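Small Business Basics – Handout 4: Posting Things to Customers

Before we start, please have last week's costings sheet to hand, as I'll be picking on a few of the numbers in it. If you missed that session, Skokstead's figures are on the back page and you can borrow those.

Postage is the bit of running a small shop that people leave until the night before they open. I did it myself. I had a lovely price list, a name, even a stamp with the name on it, and then my first order came in and I stood in the post office queue finding out what it cost to send. I'd charged less than half of that. So tonight is about getting this sorted out on paper first, while it's still free to be wrong.

What a parcel costs you

Write down everything, even the silly stuff. The box, the tape, the label, whatever goes round the item, the carrier's charge, and your time. Most of you will leave out your time (everyone does, I've got a pile of homework to prove it). If you pack in the evenings with the telly on, it still counts as work and it still goes in the sum.

Skokstead sells 200 parcels a month in the run-up to December. They were paying 20 pence more per box than they needed to, simply from buying in small bundles. On 200 parcels that's £40 a month. It won't buy you a van, but it paid their phone bill, and all it took was one bigger order and a dry shelf to keep it on.

Choosing a box

Get the box to fit the thing, then get the price to fit the box. I like the kind with a lid that's joined on, as there's less to lose in a messy spare room – and mine is very messy. Measure your item at its widest, allow for the padding, and only then look at sizes. Carriers price by size as well as weight, so check the outside measurements too, which the seller sometimes hides at the bottom of the page.

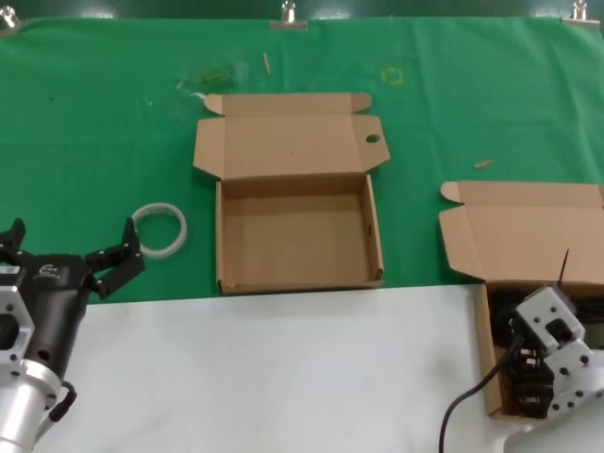

Fig. 1. Cardboard box with the lid folded back.

Two or three sizes will do nearly everybody. I know it's tempting to order one of each! Nillow did that in their first year and ended up with a cupboard full of boxes that fitted nothing they sold. Start with the size your best seller needs and add another when you're properly fed up without it.

Who pays?

You've got three ways to go, and I've tried them all.

Charge it separately. Clear and fair, but some people will get to the checkout, see the extra and wander off.

Put it in the price. Looks tidy, feels generous, and works well if your items are all much the same size. Anyone buying several things at once is paying you for postage several times over, so keep an eye on that.

Free over a certain amount. Ritchie uses this one and it suits them, with lots of small items that people are happy to add to. Please work out the threshold from your own margin. Don't copy the shop next door.

When things come back

They will. Put a returns line in your yearly budget now, even if it's a guess. Ruvix, the lamp repair shop we looked at in Handout 2, spent £3,450 on postage last year, and a chunk of it was parcels going out a second time. They hadn't planned for any of that.

Electrical bits need extra thought. Find out your carrier's rules before you list the item, and say on your page exactly what the customer will get, leads and all. Vague listings are where half my own returns came from.
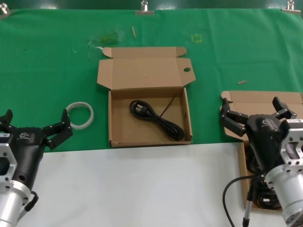 Fig. 2. Coiled power cord in an open box.

For next time

Pick your best seller and cost one parcel from start to finish, using the sheet from last week. Then do it again for your most awkward item – the long one, the heavy one, the one you secretly hope won't sell. Bring both. We start at 7pm and we'll go through them over tea, so bring a mug as well.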